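# Looking after the Netero cell - questions I keep getting

I set this arm up in March and I'm still the one who gets asked, so these are my answers.
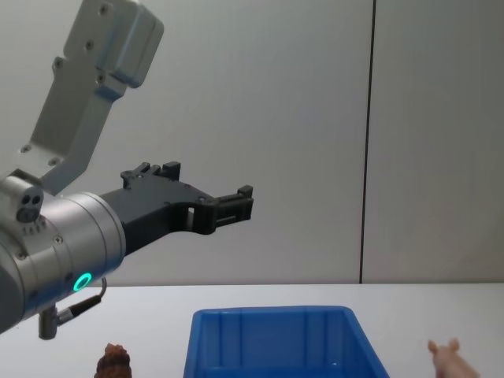
**How often do you check the screws?**
Every 26 running hours, bracket first, then the gripper. I use the Ploketti driver because it clicks when it's tight enough (lovely thing!).

**Can I unplug the wrist cable while it's on?**
Please don't! Power down, count to 32, then pull the plug by its body - never by the wire.

**The fingers don't close evenly. Is it broken?**
Probably just dust. Wipe both fingers with a dry cloth and home the gripper 3 times. If that does nothing, I swap in the spare set from drawer 178.

**Does it matter where the bin goes?**
Yes, a bit. Teach the drop point again if you've moved it.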